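About Vundirix

Vundirix helps small workshops, technical schools and repair businesses to decide what automation equipment they should buy, how much they should pay for it and in which year. We do not sell robots and we do not take commission from the companies that sell them. Our income comes from the planning fee, and the fee stays the same if the client buys two arms, one arm or nothing.

The office was opened by Zoila Sotelo after she worked for many years in the purchasing department of a company that made furniture fittings. In that department she approved a robot cell which was too big for the work, and the cell stood under a cover for most of its life. She still keeps the purchase order in her drawer. When a new colleague begins with us, they read this order on the first morning, together with the maintenance contract that was signed on the same day.

How we work

A client comes to us usually with a quotation already in hand. We read the quotation line by line and we write down what is missing from it. Very often the arm itself is there, and the table, the fingers, the spare cables, the training days and the insurance are not. For a school in Leltach we found that these other lines cost more than the arm. The school moved the purchase to October, when the new budget opened, and bought a smaller model with two sets of fingers.

After the reading we go to the bench. We think that a budget should be made by people who have put their own tools and parts on a table and tried to work with them there. Our own benches are plain wooden tables, and we put on them the same kind of things that clients have: printed parts, pens, a screwdriver, boxes, pouches.

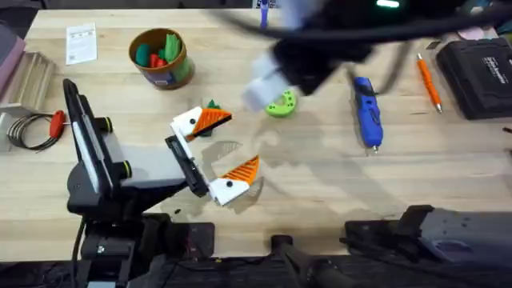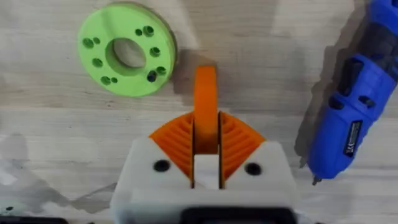
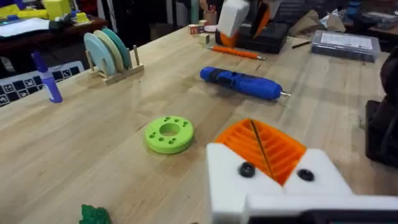
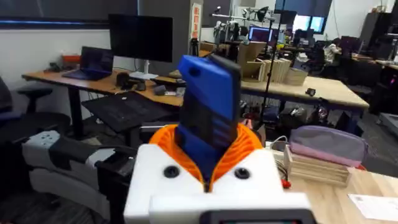
White grippers with orange ribbed pads, at work in our rooms.

From the bench we take notes for three budget lines. The first is fingers and pads, because these are consumables and clients forget to order them again. The second is space, which means the table, the free floor beside it and the way for the cables. The third is the hours of the person who will look after the equipment. This third line is the one we discuss longest with clients. A director will accept a price for metal quite easily, but he does not like to write down that a technician must give 20 hours to a machine before it does useful work.

What we planned until now

Since we opened, we have reviewed 296 quotations. The smallest one was for a single gripper and the biggest was for a full packing line at Brerkis, where we worked together with their production office through one whole budget year. The list of equipment for that plant had 2,232 items when we received it. Many of them were the same item under different names, and it took us the winter to clean it.

We also keep a price notebook. Every quotation that a client permits us to keep is entered there without the name of the client, so the next client can see if a price is usual or not. The notebook is on paper and also in a spreadsheet. Zoila prefers the paper.

Leasing or buying

We are asked this question in almost every first meeting. Our opinion is that a school should buy and a young company should lease for the first year, but we have been wrong with this. The Xiong workshop leased two arms on our advice and would have saved money if they bought them in the first month. We wrote this in their file and we repaid a part of the fee.

Who we work with

Our clients are mostly workshops with fewer than 300 employees, and public schools with a technical section. We do not accept work from manufacturers of robots. If you are a dealer and you would like us to know your price list, you can send it, and we will put it in the notebook with the others.

First meeting

The first meeting is free and takes one morning. Please bring the quotation, a drawing of the room with the sockets marked, and three or four of the real parts that you handle every day. If the parts are too heavy to carry, we will come to you. Travel is charged at cost and is written on a separate line of the invoice.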